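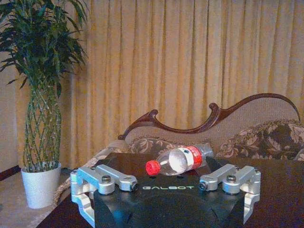

Black housing marked GALBOT, silver fingers either side

Leased beat on my mixtape has been sold to someone else – do I have to take the track down?

Posted by Jabari Mfaume in Music Rights and Releasing

I put out a mixtape in January, 14 tracks, all under my own name with no label. Most of the beats were made by a friend in Erville and we have a simple split written down for those. Track six is different. I leased that beat from a producer on Pelska who goes by Ishida. It was the basic lease, which came with an MP3 of the beat and a PDF with the terms.

On Thursday I got an email from Ishida saying the beat has now been sold as an exclusive to another artist, and asking me to "wrap up" my use of it. The next morning Skiltico, who I distribute through, told me there was a content match on the same track and that payments for it were on hold until it is sorted. The song is still up everywhere as far as I can tell.

What I have is the PDF, the Pelska receipt and the original email. The PDF says the lease is non-exclusive and covers up to 2,000 sales. It doesn't say anything about what happens if the beat is sold on. It does mention streams in one line but only to say they are "permitted".

The money isn't much. The whole mixtape has made £58 so far, and I have no idea how much of that came from track six. But it is the one people know and I perform it at every show, so I don't want to lose it. I also have a video for it half edited.

Do I have to take it down? And should I reply to Ishida first or to Skiltico first?

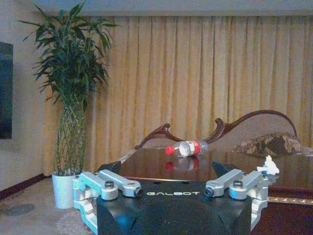
Misaki Furukawa

You probably don't have to take it down, but read the PDF again slowly before you do anything.

With most non-exclusive leases, an exclusive sale stops the producer from selling any new ones. The leases already sold carry on until they run out, either by date or by reaching a limit. The person who bought the exclusive normally gets told this in their own contract. Some producers do put in a line saying that they can end your lease with notice if an exclusive is sold, so look for words like "terminate", "revoke" or "notice period". Look for a term as well. A lot of basic leases last a set number of years and people miss it, as it tends to be near the top with the definitions.

If none of that is in there, I would reply to Skiltico first. They have a clock running and Ishida doesn't. The content match will have been automatic: the new owner has registered their song, it has the same instrumental in it, and the system has picked up yours. Send Skiltico the lease, the receipt showing the date, and one or two sentences saying that you hold a non-exclusive licence dated before the exclusive sale. Keep it short. I have been through this with a different distributor and the long email I sent the first time got me a standard reply.

Then write to Ishida and ask which clause the request is based on. Be polite. "Wrap up" could mean anything, and it may be that they only want you not to make new versions of the song.

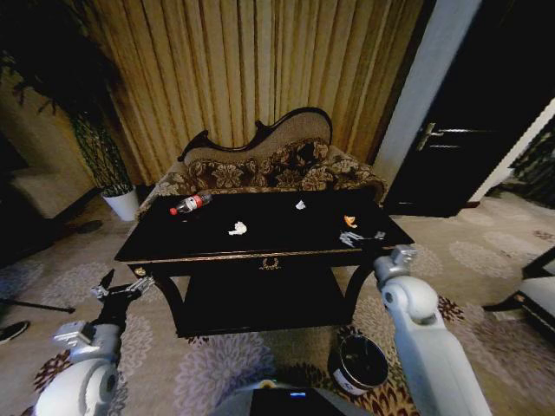

On the video, I would leave it until you have an answer in writing. Plenty of basic leases allow audio only, or allow one video with no adverts on it, and you don't want a second claim while the first one is open. Performing the song live is usually fine, but again that should be in the PDF.

One more thing – don't register the track for content matching yourself. With a non-exclusive beat you aren't allowed to on nearly any service, and if you ticked that box when you uploaded, untick it now. It will count against you in the dispute.

Junpei Amano

just take it down and put it back up with a new beat, happened to me and i couldn't be bothered arguing. the new version did better anyway

Sachiko Nakajima

I agree with Misaki on the order, Skiltico and then Ishida. I wouldn't follow Junpei's advice unless you find a termination clause. If you take the track down you lose the play count and any playlists it is on, and a new upload with a different instrumental will be treated as a separate recording.

I'd add that you should work out how close you are to the 2,000. Your PDF says sales, and it says streams are permitted, so on the face of it streams don't count towards the limit. Some leases turn streams into sales at a set rate, though, so check the definitions. Download the sales report for that one track from your Skiltico account and save it with the PDF.

Also save a copy of the Pelska listing if it is still showing. Mine vanished the same day the exclusive went through and the terms went with it.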